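Community > Groups > Nolberg Quilters > Minutes

November, 7.30 pm
Minutes by Sang-wook Bang

Thanakorn Chantharasri in the chair, 13 members present and what a lively lot! October minutes accepted.

Show and tell: Thanakorn brought the finished Thongdee top (all those tiny indigo triangles, and every point matching). Much oohing. She'll bring the pattern next month for anyone brave enough to trace it.

Batting: the bulk order from Lusto has arrived, and it's gorgeous stuff, beautifully soft. Cost is $29 a piece for members. Please bring cash or a cheque. Five pieces still unclaimed, so speak up.

Backing fabric: we talked about colour for the raffle quilt and went round and round between charcoal and off-white. Off-white won on a show of hands, and it'll look fantastic with the greens. 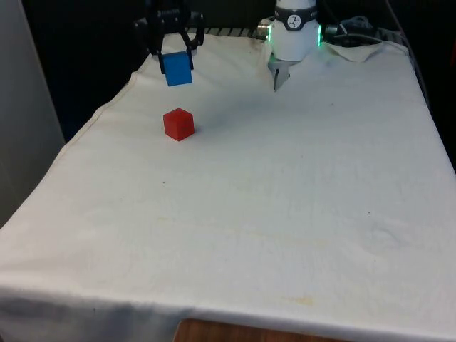 Off-white cloth on the table

Grurnden show: entries close at the end of the month. More than 200 people came through last year and we'd love a full wall of our work this time. Small quilts and cushions are welcome too. Sang-wook has the forms.

Hand-stitching night: everyone wants another one! Bring a lamp, your own thimble and something for supper.

Action: Thanakorn to cut the raffle backing. Sang-wook to ring the hall about the extra trestles.

Closed 9.10 pm.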